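FOR IMMEDIATE RELEASE

Terness Is Reopening Its Copy Shop in Brelik, and We're Giving Away a Walking Guide to Celebrate

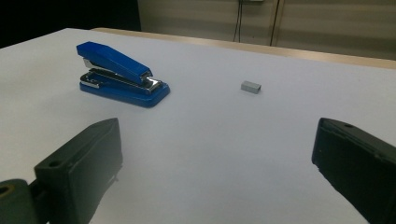 Come see us this November

Hi, Brelik! I own Terness, the little copy and print shop that used to be on the corner by the bus depot, and I'm so happy to finally be writing this one. We're opening again in November, in the old shoe repair place on Jotetitz Street, and the first thing off the press is going to be a free walking guide to the town called Coste. We've printed 400 copies. They're yours until they run out, one per household please (I know some of you have cousins, send the cousins in).

The doors open on a Sunday at 10 a.m. I realize Sunday is a strange day to start a print shop, but most of the people who kept asking me when we'd be back work all week, and I wanted them to have first pick of the guides. There'll be coffee and a tray or two of the almond bars from the bakery across the street.

What's in the guide

Coste is 60 pages, pocket size, with a fold-out map at the back. I started it as a list of benches. My mother had a bad hip and every time we went out we'd plan the route by where she could sit down, so I had this very scrappy list on the fridge, and then a customer saw me copying it and asked for one, and then so did her neighbor. After that it got out of hand in the nicest way. People started handing me notes across the counter: where the water fountain works, which alley behind the library floods, the garden wall where you can smell jasmine in June if you go after supper.

So now there are proper walks in it. The shortest one goes from the post office to the canal and back and you can do it on your lunch break with time left for a sandwich. The longest climbs up past the water tower and takes most of an afternoon, more if you stop at the overlook, and you should stop at the overlook. I wrote up the hills as they felt to me, and I'm not a fast walker, so if you run marathons you'll find my warnings pretty funny.

The benches are all still in there too, marked on the map with a tiny square. I walked every route again this summer to check them, and I did have to take out the green one near the school, which is gone. If you find one I missed, tell me! I've left blank pages at the end for your own notes, and I'd love to see what you put on them.

What the new shop does

Pretty much everything the old one did. Copies, flyers, wedding programs, menus, church bulletins, business cards, term papers at the very last minute. We'll still bind your family history and we'll still help you get the photo of your cat onto a calendar. Black and white copies stay the same price they were when we closed, and color is a bit cheaper than before, thanks to a newer machine that doesn't drink toner like the last one did.

The big change is space. We've got two rooms now, where the old shop had one long skinny one with the heater in the wrong spot. The front room is the counter and the copiers. The back room is a work room that anybody can use during opening hours for folding, trimming and putting things together, and there's no charge for it if you've printed with us that day. If you just want to come in and use the table, it's two dollars an hour and you can stay as long as you like. Please bring your own snacks and please don't eat them over somebody else's wedding invitations. (It has happened. We reprinted.)

I'm also going to keep a shelf by the window for things made in town. If you write a newsletter or a comic or a chapbook of poems about your tomato plants, bring me a few and I'll put them out. You set the price and the shop doesn't take a cut.

Opening hours

After opening day we'll be open Monday through Saturday, 8:30 a.m. to 6 p.m. I'd like to try a late evening once we've settled in, so let me know at the counter which night would suit you. Parking is on the street, and there's a bike rack outside the bakery. The front door is level with the sidewalk and the back room has a wide doorway, so strollers and wheelchairs can get all the way through.

For editors and local radio

If you'd like a copy of Coste to look at before we open, call or knock and I'll get one to you. You're welcome to reprint one walk from the guide, with the map that goes with it, as long as you mention where it came from. I'm happy to talk on the air, and even happier to take you along on the canal walk with a recorder, as long as it isn't raining too hard.

About Terness

Terness is an independent copy and print shop in Brelik. It's on Jotetitz Street, across from the bakery, under the sign that still has a boot on it. I'm keeping the boot.

Contact: the owner, Terness, Jotetitz Street, Brelik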